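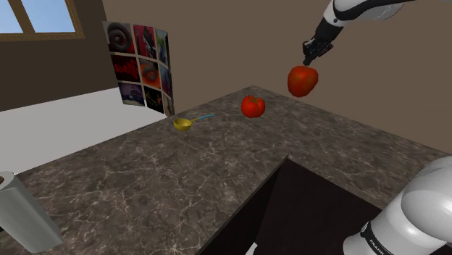
The Sauce Question

The letter from the Gunisska Festival came on a Monday, addressed to Osamu Kubo, Head Judge, which was how he learned that he was one. The previous head judge had moved to Stokent to be near her sister and, people said, away from the sauce.

There were eight entries in Red Sauce (Open) and three in Red Sauce (Traditional). The difference between the two classes had been settled long ago by two men who were both dead and who had not liked each other. As far as Osamu could tell, Open meant you could put in a carrot.

"You can't put in a carrot," said Chiharu Ikeda, who had won Traditional seven times and had come by his house to welcome him to the job. She had brought a jar. She set it on the step between them.

"In Open, I mean."

"I don't follow Open."

He said he wasn't sure he could accept a jar. She said it wasn't a jar, it was lunch, and walked back down the path with the air of a woman who has left her car running, though she had come on foot.

By Wednesday he had been welcomed by nearly everybody. Declan Ó Ceallaigh leaned over the hedge and talked for 90 minutes about acid. Rin Murakami sent her son with a covered dish and instructions not to say who it was from. "It's from my mom," said the son. "She's Rin Murakami." Someone left a loaf on the porch with no note at all, and Osamu ate it standing up, feeling that a bribe he couldn't trace was probably just bread.

He had been asked to judge, he suspected, on the strength of a remark he'd once made at the Pimetti Hotel, where he had sent back a plate of spaghetti. He had sent it back because it was somebody else's. The story had grown.

On the day itself the hall smelled like the inside of a can. The sauces stood along a trestle table in identical white bowls, each with a number, so that no one could know whose was whose. All the cooks stood directly behind their own.

Osamu tasted number one. It was good. He tasted number two, and that was good too, and somewhere around number five he began to feel the first cold touch of the truth, namely that he couldn't tell them apart. He made a note on his clipboard. The note said "red."

"Take your time," said Chiharu Ikeda, from behind number three.

"Is there a carrot in this?" he asked, because a silence had fallen and he was the only one holding a spoon.

He had meant it as small talk. Her face did something complicated. Along the table Declan put down his water glass.

"A small one," she said finally. "It was my grandmother's way."

It took a while to restore order. Rin Murakami wanted the last seven ribbons looked into. Declan wanted the minutes to show that he had always said so, and when it was explained that there were no minutes he began writing some on a napkin. Mrs. Ikeda asked, with great dignity, to be moved to Open, and Osamu, who was still holding the spoon, said that seemed fine.

She won it, of course. He gave Traditional to number two, on the grounds that its owner was the only person in the room who hadn't been to his house.

The next letter came in October. It thanked him for his remarkable palate and asked whether he would consider taking on the pies.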